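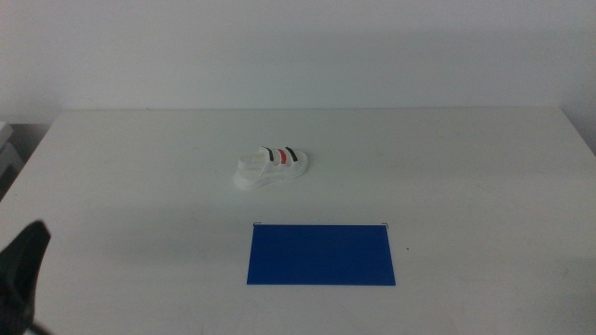

Plivgate 작업 셀 정기 점검표 (12월분)
점검 주기: 매주 화요일, 작업 개시 전
확인자: Raghda Qudah

1. 작업대 및 매트
1-1. 작업대 상면의 이물질 및 긁힘: 조건부 적합
의견: 상면에 옅은 얼룩과 긁힌 자국이 있으며, 파란색 매트 오른쪽에 작은 검은 점 하나가 확인됨. 점검 종료 전 마른 천으로 닦을 것.
1-2. 매트의 위치 및 들뜸: 적합
의견: 매트 위치를 변경한 경우 원점 교시를 다시 실시하고 Wureo 관리대장에 기록할 것.

2. 로봇 암
2-1. 베이스 고정 볼트 풀림: 적합
2-2. 관절부 이상음 및 유격: 적합
의견: 3번 관절은 저속 왕복 운전 4회 후 판정함.
2-3. 케이블 피복 및 고정 상태: 조치 필요
의견: 상부 링크를 따라 지나는 편조 케이블이 작업대 쪽으로 늘어져 있음. 암의 동작 범위를 벗어나도록 다시 고정하고, 조치 후 재점검할 것.

3. 그리퍼
3-1. 손가락부 마모 및 체결: 적합
3-2. 신발류 파지 동작: 매트 위에 샌들을 놓고 중앙부를 파지하여 확인함.

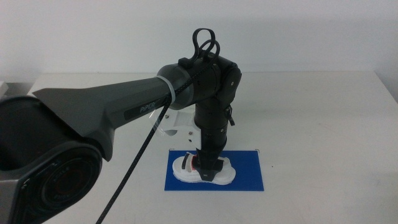 문: 파지 동작 점검 중 비상정지를 작동한 경우 즉시 재기동할 수 있는가?
답: 즉시 재기동할 수 없다. 그리퍼에 물린 대상물을 제거하고 암을 대기 자세로 복귀시킨 다음, 확인자의 승인을 받아 재기동한다.

4. 안전장치
4-1. 비상정지 버튼 작동: 적합
4-2. 전원 차단 및 잠금 표지: 적합
의견: 잠금 표지 69번의 글자가 흐려져 Windico에 교체를 신청함.

미조치 항목: 2-3
재점검 완료 전까지 자동 운전을 금지함.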